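How to Book a Self-Catering Apartment in Cidthorpe

Cidthorpe has far more apartments than hotel rooms, and most of them are rented by the night. Booking one takes a few more steps than booking a hotel. The steps below apply to the old harbor, the streets behind the station and the newer buildings out toward Drutmont.

Before you start

Have your travel dates, the number of guests and a payment card ready. If you are bringing a car, write down its height with any roof box on. The garages under the older buildings are low, and listings rarely mention the clearance unless you ask.

Step 1: Pick an area

The old harbor is the place to stay if you want to walk to restaurants. Streets are narrow and there is noise until late on weekends. Apartments here are mostly studios and one-bedrooms on upper floors, often without an elevator.

The station district is quieter and cheaper. The harbor is a 15-minute walk downhill, so allow longer coming back.

Drutmont is the hill suburb at the end of the bus line. Units are larger and many have a balcony and a parking space. The last bus up leaves before midnight, and a taxi from the harbor costs extra after that hour.

Step 2: Set your dates and compare the total price

Enter your dates before looking at any prices. A listing without dates shows the lowest rate of the year, usually one from March, and it tells you very little about what you will pay in summer.

Then open the full price breakdown. You should see:

Nightly rate
Cleaning fee (charged once per stay)
City tax (per adult, per night)
Service fee, if you book through a site

A short stay suffers most from the cleaning fee. Take a studio at 90 a night with a cleaning fee of 35. One night comes to 125 before tax. Three nights come to 305, and the fee matters much less. Some owners drop it for stays of a week or longer, but you have to ask before you book.

Step 3: Check the room layout

"Sleeps four" can mean two bedrooms, or one bedroom and a sofa bed in the kitchen. Look for the bed list in the listing. If there isn't one, send a message and ask which beds are in which rooms.

Ask about the floor number too. Ground floor in Cidthorpe listings means street level, and first floor is one flight up. A third-floor apartment without an elevator is three full flights with your bags.

Step 4: Read the cancellation terms

There are three common types. Flexible bookings can be canceled up to the day before arrival. Moderate bookings give back half if you cancel in the last week. Non-refundable bookings are cheaper and give back nothing.

The terms are set per rate and not per apartment, so the same unit may show two prices. Check which one is selected before you pay. Save a copy of the terms as they appear on the payment page.

Step 5: Confirm check-in

Most apartments have no front desk. Keys are handed over in one of these ways:

A key box with a code, sent on the morning of arrival
The Zunano key office next to the station
The owner, in person, at an agreed time

The Zunano office closes at 8 p.m. and is shut all day Wednesday. If your train gets in later than that, choose a place with a key box. Test the code before you unload the car.

Owners who meet guests in person usually want an arrival time the day before. Send a message if you are delayed. Some charge a late fee after 10 p.m.

Step 6: Ask what is in the kitchen

"Fully equipped kitchen" has no fixed meaning. Nearly every apartment has a stovetop, a refrigerator and basic pots. Ovens, dishwashers and microwaves are less certain, and so are things like sharp knives and a can opener. Ask about the ones you need.

Coffee is worth a separate question. Some places have a pod machine, some have a filter machine, and a few have only a kettle. Pods and paper filters may or may not be left for guests.

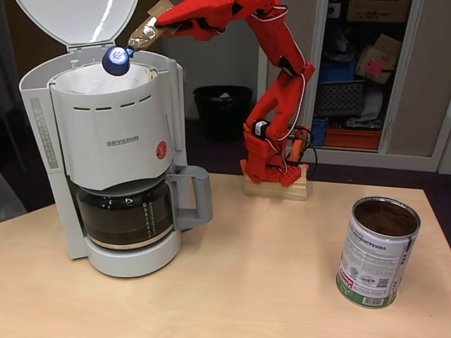 Drip coffee maker with a paper filter in place.

Salt, oil and dish soap are usually left by earlier guests. Don't count on it if you arrive on a Sunday evening, when the supermarket at the station is closed.

Step 7: Pay the deposit

Deposits are either held on your card or charged and returned. A hold never leaves your account but does reduce what you can spend. Larger units in the Simiyu building in Drutmont take a hold of 288, released within a week of checkout.

Never send a deposit by bank transfer to someone you found through a booking site. Keep payments and messages on the site.

Step 8: On arrival and departure

Walk through the rooms when you get in and take pictures of any damage. Send them to the owner the same day.

Checkout is normally 10 a.m. Wash the dishes, empty the refrigerator and take the trash to the bins in the courtyard. Glass goes in the green bin. Leave the keys where you picked them up, close the windows and send a short message that you have left.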